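Kustcombe Household Help
Home > Fabrics and covers

Grey-blue cloth on work table keeps making small wrinkles

Posted by Mahsa Heydari

Hello to all. I have covered my work table with a matte cloth, blue-grey colour. I like it very much, but it makes faint wrinkles and soft folds again some hours after I smooth it. I have ironed it two times already in June. Must I glue it, or is there a kinder way? I would like to wash it sometimes.
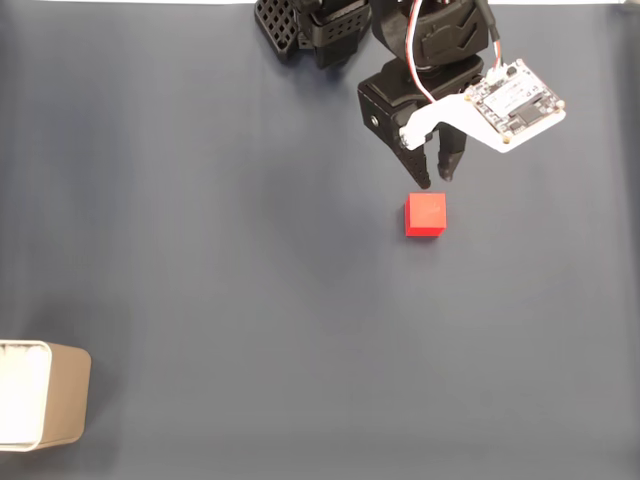

2 replies

Quang Từ

Dear Mahsa, please do not glue, you will regret it at the first wash. I had the same trouble with a cotton cover on my sewing table. What I do now: I wash the cloth at 30 degrees, iron it from the back while it is still a little damp, and lay it on the table at once. Then I pull from the middle to each side and fix the border under the table top with 4 strong clips.
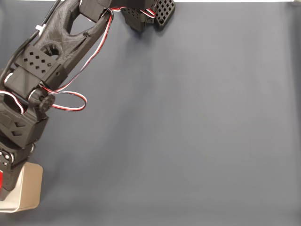

Leave it like this for one night before you put heavy things on it. If your table top is slippery, a thin felt under the cloth helps also. Mine I bought from Drutent, cut to size, and it does not move any more. For matte cloth please keep the iron not too hot, otherwise you can get shiny places and they stay.

Khương

just spray water and pull it flat with your hands. works for me, small wrinkles I don't mind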